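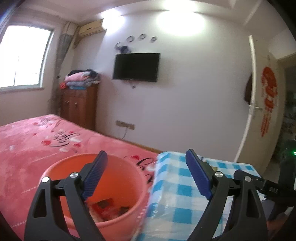

The pink bucket and the blue-and-white checked cover in the bedroom. The blanket with the hearts is behind them.

The woman who rents the upstairs rooms on Nogueira Street in Ondlow has lived in them for eight years. She works early shifts at the Bronix packing plant and gets home a little after two. By then the light is coming straight in at the bedroom window, and she says that is when she sees how much has piled up.

"In the morning it's dark and I'm looking for my shoes," she said. "I don't see any of it. Then I come home and there it all is."

She agreed to talk to us about keeping a bedroom in order when the bedroom is also the pantry, the sitting room and the place where the mail gets opened. The kitchen is shared with the tenants downstairs. She has one shelf there, and it holds rice, oil and a pan. Everything else she eats or drinks comes up the stairs with her.

Her method depends on a round plastic bucket. It was bought for mopping and has never been used for that. Small things go into it during the week: packets, hair ties, coins, batteries, whatever she finds on the floor or in a coat pocket. Once a week she tips it out and goes through it.

"I used to have a drawer," she said. "A drawer closes, so you stop looking. The bucket has no lid. If it's full, I know it's full."

Asked whether she ever skips a week, she laughed and said she once skipped six. "I found a key in there that I'd already paid to replace."

The checked cover came from the market in Grorberg. She bought a length of gingham there one March and had enough left over for a cushion, though the cushion has not been made. She likes cloth over hard furniture because it can be washed, and she doesn't care much for the look of bare storage. She does admit that any flat top in the room gets used. "I put one thing down on it, and the next day there's another. My mother was the same with the top of the refrigerator."

The blankets get more of her attention than anything else. The pink one with the hearts and the writing was a gift from her sister. It is plush and takes a long time to dry, so it only goes to the laundromat when the weather is good. The machines there take five dollars in quarters for the large drum, and she saves the quarters in a jar.

"People say fold it away, it's too much," she said. "But it's warm. Why would I fold it away?"
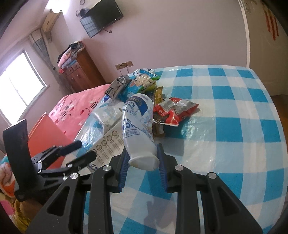 4 min read

Snacks are the other half of the job. She shops every couple of weeks and brings everything home in one trip, and the bags get emptied on the bed. There is no table in the room. She took it out the year she moved in — it blocked the closet door — and she has not wanted another one.

She lays clear plastic over the checked sheet before she starts. It came off a roll meant for covering furniture during painting, and she cut a piece to fit.

"Bottles drip, and boxes have dust on them from the store," she said. "I don't want to change a sheet over that. I wipe the plastic and roll it up."

Her sorting is simple. Drinks go first, because they are heavy and she wants them off the mattress. White bottles like the one with the blue label are kept together by the door, where she can pick one up on her way to work. Flat boxes come next, standing on their sides like books. Foil packets and anything that crushes go on top. Plastic bags are smoothed out and kept for the trash can.

She does not decant anything into jars. She tried it for one winter and found that she could no longer tell how old things were. "The date is on the package. You throw away the package, you threw away the date."

The whole thing takes her 60 minutes if she has the radio on and less if she doesn't. She prefers it with the radio.

We asked what she would change about the room if she could. She thought about it for a while and named the curtain, which she finds too gray, and then the pipes in the corner. The landlord has offered to box them in. She has put him off so far because the work would mean emptying that side of the room, and she would have to find somewhere for everything to go.

"And then the curtain has to come down too," she said. "So maybe in the spring, I'll do both."

She had a shift the next morning and wanted to get the laundry in before dinner, so we stopped there.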